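Trirkell Cruise Boards > Music & Festival Sailings > Resale and Transfers

Thread: Name change on a festival charter cabin, October sailing

ok_gyubin
Posted 5 August 2026
I have a balcony cabin for two on the Cisura blues charter in October. Booked through the festival office, Lemitz Music Travel, paid in full. My cabin mate can't go and I may not be able to either. Lemitz will allow a transfer but the wording in the contract is unclear to me. Section 11 says "one substitution per stateroom without re-registration." Does that mean one person can be swapped, or that the whole cabin can be swapped one time? I paid $3000 for my half and would like to get most of it back.

Inside the window for cancellation, so a refund is out.

samran_p
Re: Name change on a festival charter cabin
One person. A full charter is not handled like a regular sailing. The ship's owner sells the entire ship to the promoter, the promoter holds the inventory, and the cruise line only sees a manifest. The promoter sets the name change rules up until the manifest closes, and after that the line sets them.

For a substitution, the original lead passenger has to stay on the booking. If both names change, they treat it as a cancellation and a new booking. I went through this with a different promoter two years ago and the language was close to identical.

T.Ongart
Re: Name change on a festival charter cabin
I disagree with Samran. I transferred a full cabin on the last Lemitz sailing. Both names changed. One form, one fee, no new booking number. "Per stateroom" means the unit is the stateroom. If they meant one guest they would have written "one guest."

samran_p
Re: Name change on a festival charter cabin
Did you do it in one step or two? Some people change the second passenger first, then make that person the lead, then change the original lead. The system ends up with two new names but it was two transactions.

T.Ongart
Re: Name change on a festival charter cabin
One form. Two names on it. I still have the confirmation email. The fee was charged per person, so I paid it twice, but it was a single request.

Pongsak K
Re: Name change on a festival charter cabin
Both of you may be right for different years. The contract was rewritten after the Chareonsuk jazz charter, when a reseller bought a block of cabins and moved them at a markup. The older text said "one transfer." The newer text says "one substitution." Those are separate defined terms if you look at the definitions page at the back:

Transfer: all registered guests in a stateroom are replaced.
Substitution: a registered guest is replaced and at least one original guest remains.

OP should check whether the definitions page is in the copy they signed. It was left out of the PDF on the website for a while.
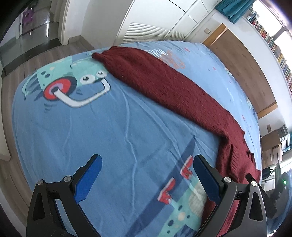
The other thing to look at is the bed configuration. On the Cisura the lower category balconies have a fixed queen, and the request to split it goes in with the registration. If the new guest is a stranger to you, that matters, and the promoter will not reopen the request after the manifest goes to the line. Only the categories with a convertible sofa give you a second sleeping surface without a request.

ok_gyubin
Re: Name change on a festival charter cabin
Found the definitions page. It is in my copy and reads the way Pongsak quoted it. So I can replace my cabin mate, but if I also drop out it becomes a cancellation.

Ours is the fixed queen. No split was requested.

Nattawut N.
Re: Name change on a festival charter cabin
Not exactly. Read the paragraph after the definitions. A transfer is still allowed "with the written consent of the organizer." They don't advertise it, but the form has a box for it. I would email, not call. The phone staff read from the summary sheet and the summary sheet only covers substitutions.

Things to put in the email:
Booking number and cabin category
Full legal names as printed on both new passports
Dates of birth
A line stating the sale is at or below face value
Who is paying the transfer fee

The face value line is what they care about. Thitima's one-form transfer was probably handled as a consent case even if it wasn't labeled that way.

T.Ongart
Re: Name change on a festival charter cabin
Possible. There was a checkbox about resale price. I assumed it was standard.

samran_p
Re: Name change on a festival charter cabin
I will concede the consent route exists. I would still not count on it this close to sailing. "Written consent" with no deadline on their side means they can sit on the request until the manifest closes.

OP, when does your manifest close? Typically it is 30 days before departure, but charters calling at certain ports go earlier.

ok_gyubin
Re: Name change on a festival charter cabin
My paperwork says 30 days. No mention of an earlier date.

Second question. How do people handle payment between buyer and seller? Lemitz says they don't get involved. I have one person interested from the festival's social group and they want to pay half now and half on board. I won't be on board.

Pongsak K
Re: Name change on a festival charter cabin
Don't accept that. Once the name is changed you have no claim on the cabin. The order I would use:

1. Written agreement by email with the price, the cabin number and what is included (drink package, prepaid gratuities, pre-cruise hotel if any).
2. Buyer's money goes to an escrow service.
3. You file the form.
4. Lemitz issues the new confirmation in the buyer's name.
5. Escrow releases.

Fee is a percentage and usually split. On a sale of this size it is worth it.

Nattawut N.
Re: Name change on a festival charter cabin
Agree on escrow. One correction on gratuities: on a charter they are often bundled in the fare and stay with the cabin. A drink package is tied to the passenger account and does not move. Cancel it separately before you file the form and have it refunded to your own card. If you file first, the account closes and you end up chasing the line for it. That took me almost 11 weeks.

samran_p
Re: Name change on a festival charter cabin
Drink package moved with the cabin on mine.

Nattawut N.
Re: Name change on a festival charter cabin
Then it was bought through the promoter. If it was bought on the line's own site it won't.

ok_gyubin
Re: Name change on a festival charter cabin
Bought on the line's site. I'll cancel it tonight.

Also sent the consent request to Lemitz with everything on Nattawut's list. Auto reply says 3 business days. If they refuse, I will replace my cabin mate only and go myself. Will post what they say about the section 11 wording.

T.Ongart
Re: Name change on a festival charter cabin
Please do, and include the version number at the bottom of your contract. I'd like to compare it to mine.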